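Closing Lines Are a Better Report Card Than Wins

Most bettors judge a handicapper by record. A season of basketball totals at 5 picks a week gives 132 results if the tout takes a few weeks off, and a sample that size says very little. A bettor with no skill at all can finish well above .500 over 132 games and sell subscriptions on the strength of it the following June.

The better measure is closing line value. If you took Under 221 and the market closed at 218, you bought three points the last buyers could not get. Do that regularly and the profit tends to follow, even through a bad month. Su-chen Yang, who grades picks for the Pretico newsletter, records the number at the time of release and the number at tipoff. The final score goes in a separate column.

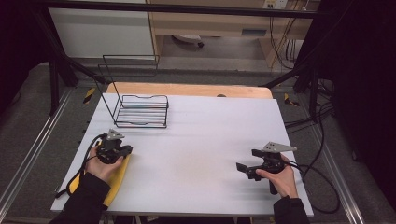 There are two fair objections. The first is that thin markets close badly. A second-division total with low limits can move on one modest bet, and beating that close proves little. The second is that some touts move the line themselves by releasing to a large list, then claim the difference as skill. Shih-chieh Hsueh raised this when he went through 1,041 graded totals, and his fix was to use the price available 3 minutes after release. I think that is the right standard, and it should be stricter for small leagues.

Any service that will not publish both numbers should be priced accordingly. I would pay zero for it.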